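The order behind the small parts

Miroslava Yurchenko began to work in the parts room at Ostadton in February, and her first task was one which others had left for a long time. The room held 1,188 small articles, and for 242 of them no place was written in the list.

"I did not want to buy new cupboards," she told me. "First I wanted to understand what people are looking for, and how long they stand there before they find it."

She took two days only for watching. After this she divided the stock by use and gave up the old division by supplier, in which parts from Natex and from Nenex were kept far from each other even when they were needed for the same repair. I asked if her colleagues agreed to this at once. "Not all of them. One colleague knew the old places by heart, and for him it became slower in the beginning. I understand him very well."

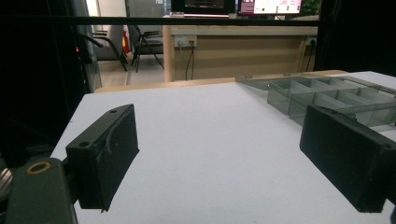 A transparent grey compartment organiser on the white worktable.

She prefers organisers which one can see through. "When the walls are transparent, you notice a wrong piece before you put your fingers in," she said. She also likes a white surface for sorting, as a small dark screw is easy to find on it.

The labels are still a question. Yurchenko writes them by hand, while the office at Yensuk would like printed ones. "We will see in the summer. My handwriting is not so bad."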